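Ternel Opens Its Doors: Come See Our Sorting Cell in Person

March 8, 2022

I'm Shabnam Yousafzai, and I run visitor days at Ternel, so I get to write the fun announcements. We're holding our first open day for the sorting cell this July, and you're invited!

If you came to our talk in the winter, you've heard Joar Wallin go on (at length, sorry Joar) about teaching a two-handed robot to pick parts off a conveyor belt and sort them into bins. We call the project Jonia. It's been behind a closed door for a long time, and plenty of you have written in asking to watch it work. So we're opening the door.

We'll have room for 50 guests in each session, and there will be 2 sessions, morning and afternoon. Da-eun Cheon will run the demonstration and talk you through what the hands are doing, and she's very happy to be interrupted. Bring questions, bring your kids, bring the uncle who fixes tractors.
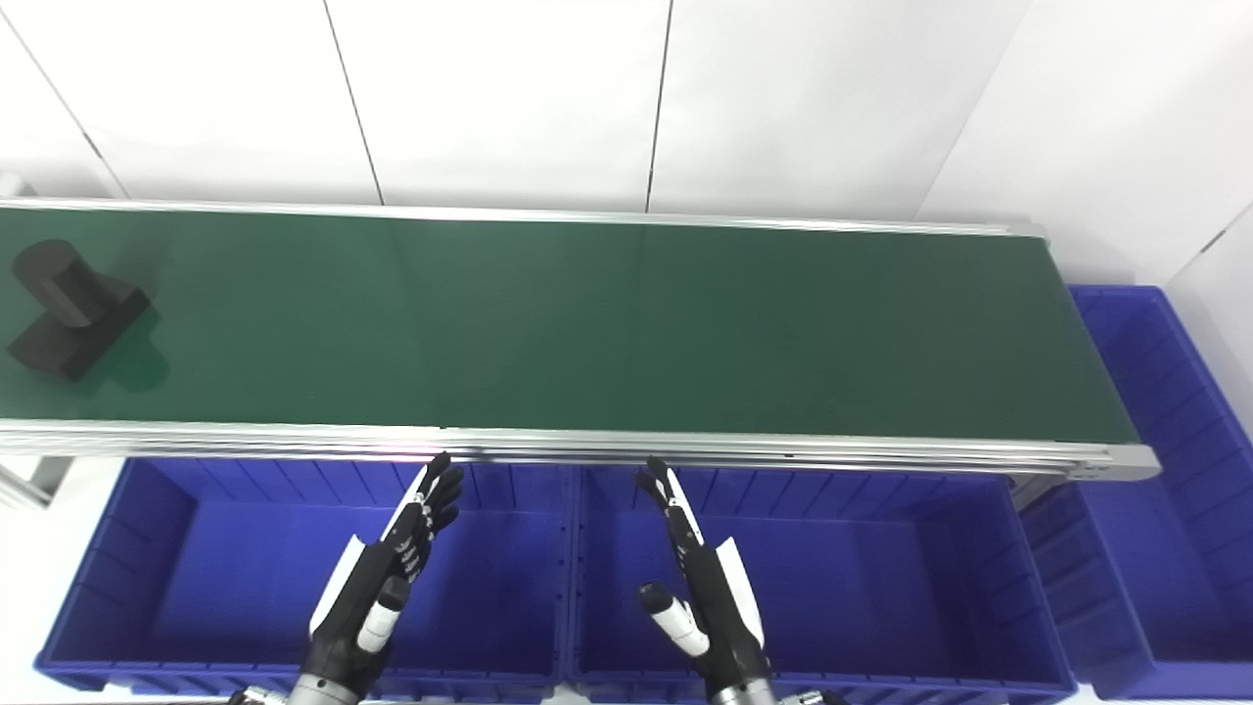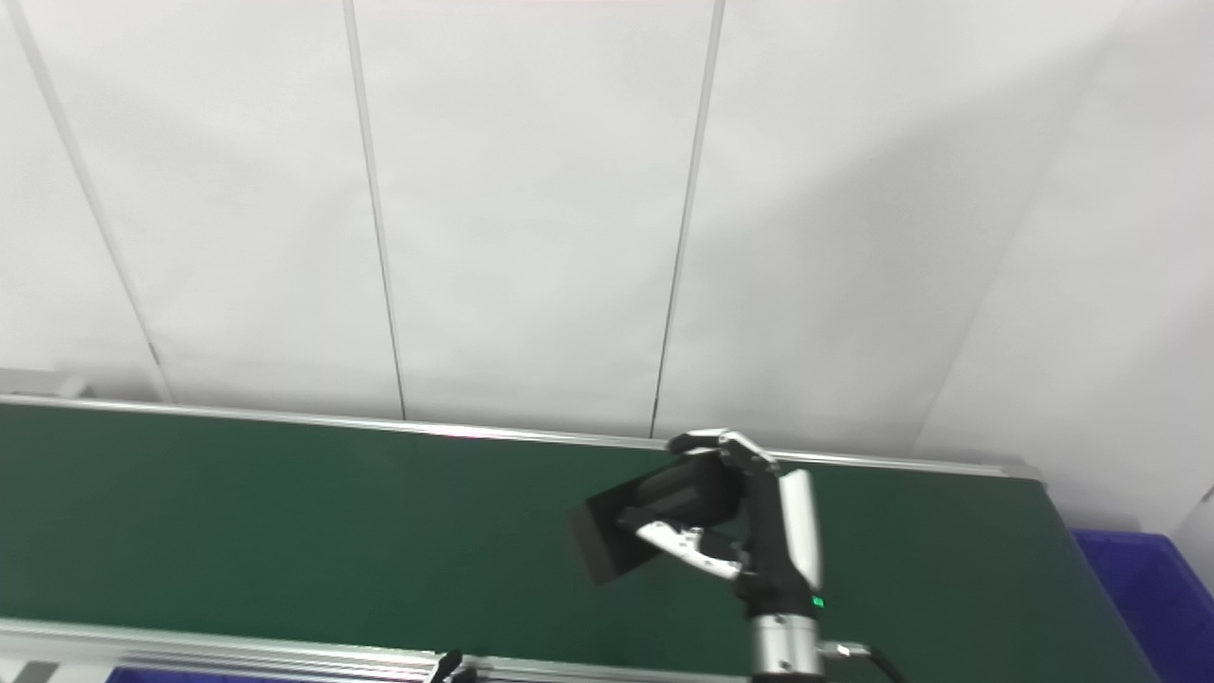
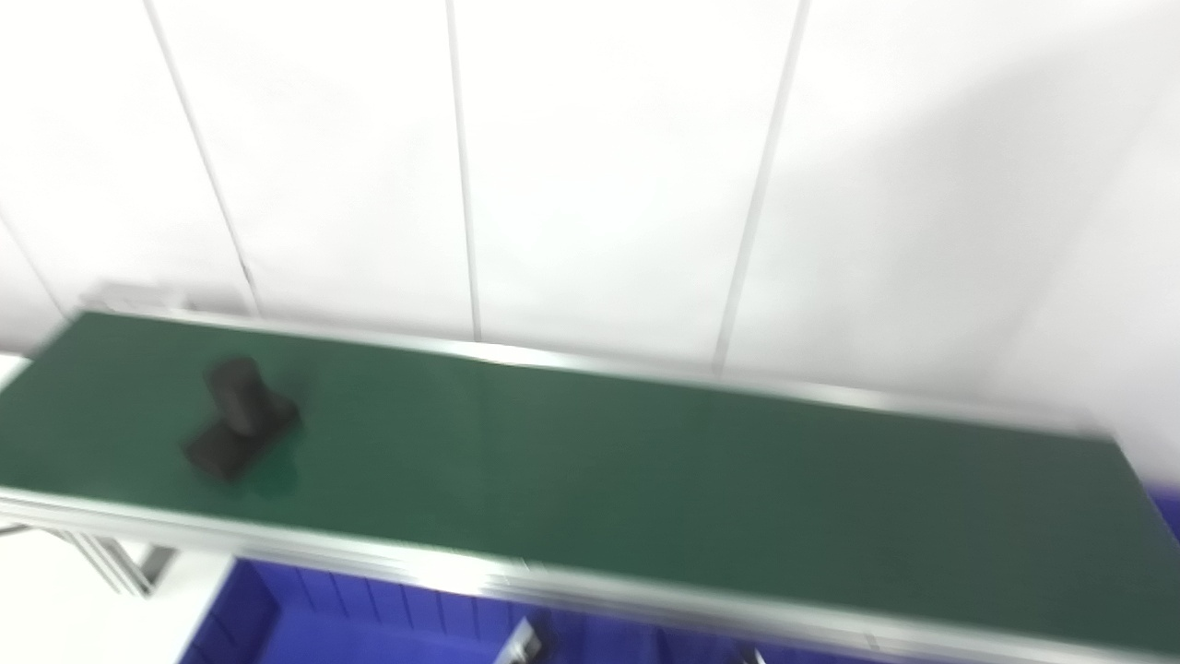 Green belt, black parts, white walls: the Jonia cell at Ternel.

After the demonstration we move over to the Ban room for coffee, and Han-gyeol Ok will be there to talk about grip. He can go on about fingers for an hour, and I mean that as a compliment. Young-sook Ryu has a shorter talk on what it's like to work next to a machine all day, which I'd put at the top of your list if you're thinking about one for your own shop.

Tickets are free, but you do need to sign up, and please tell us which session you want. Closed-toe shoes, please, and leave big bags in the car if you can. We have step-free access the whole way through, and parking is in the lot behind the building.

To save a spot, or to set up a press visit ahead of the day, call our front desk and ask for extension 1122. I pick up most mornings!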